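Lekota wants your car to stop arguing with the kerb

Dumisani Visser is twenty minutes late for an interview about parking. There were, he says, no spaces.

He runs the low-speed driving team at Lekota, a supplier that makes the parts of a car's brain concerned with going very slowly. Its new system, Pisell, goes on sale to carmakers in March, and is meant to park a car in a tight street without the driver touching anything except, perhaps, the door handle for comfort.

"People will buy a car that does nought to sixty in the time it takes to sneeze," he says, stirring a coffee he never drinks. "Then they spend nine minutes trying to get it in outside the chemist. I'm interested in the nine minutes."

Parking aids have been around for years, and most owners I know tried theirs once, with a queue forming behind, and went back to doing it badly by hand. Visser takes no offence. The older systems looked for a gap, thought about it, and then asked the driver to confirm. "By which time a van's in it," he says.

Pisell starts measuring as soon as the car drops to walking pace, and has usually picked a space before the driver has noticed one. It uses the cameras and sensors already fitted to most mid-range cars, and Lekota says it was tested on 3,000 kerbside spaces, including several on a hill that Visser still refers to as "that hill".

How often did it hit something?

"Define hit." He waits to see whether I will. "We touched kerbs. We touched a wheelie bin. The bin was moving, in fairness, it was a Monday and there was a wind."

His colleague Nokuthula Nkuna, who joins us halfway through and takes over the biscuits, is in charge of how the thing feels from the driver's seat. Early versions parked perfectly and everyone hated them. "It turned the wheel so fast that people screamed," she says. "One man got out. We slowed it down by a third and suddenly it was clever."

She also fought to remove the voice. A previous version announced each change of direction, and then congratulated the driver. "For what? He was eating a sandwich."

The first customer is Rundeo, whose small hatchback will offer Pisell as an extra. Neither of them will give me the price, though Visser allows that it will be "less than a new door". A version for multi-storey car parks is further off. Concrete pillars are apparently a subject in themselves, and Nkuna asks him not to start.

I ask whether either of them uses it at home. Nkuna does, daily. Visser looks out of the window for a bit.

"I've got a drive," he says.

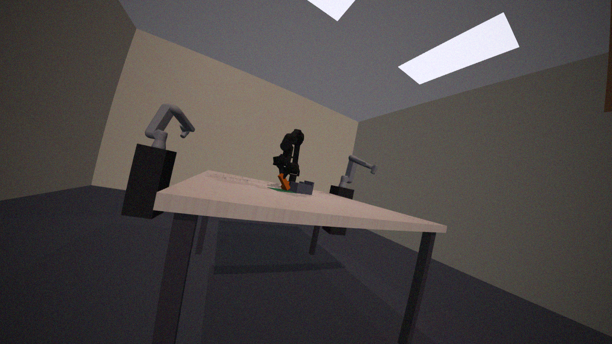
More interviews

Annatjie Maluleke on why the spare wheel refuses to die

Leopold Kaufmann on selling estate cars to people who want something taller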